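Visit to the Sarell Gripper Laboratory
August 23, 2018
By Mi-kyung Shin

Four members of our automation group visited Sarell to compare two grippers under consideration for the kitchen handling project. Our host, Rozália Halász, began with the simulation stage, where each gripper is tested on household objects before any hardware is mounted.

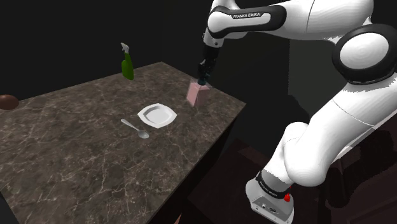 Simulated countertop task: Franka Emika arm with its gripper at the pink block.

Both grippers are put through 1,000 simulated grasps. Byung-chul Song reviewed the results with us and noted that thin, flat items, such as spoons, remain the harder case for the wider fingertips. The group requested the full records and will submit its recommendation in October.

Related items
Zomum Controller Demonstration: Visit Notes
Wrist Camera Comparison at Fidell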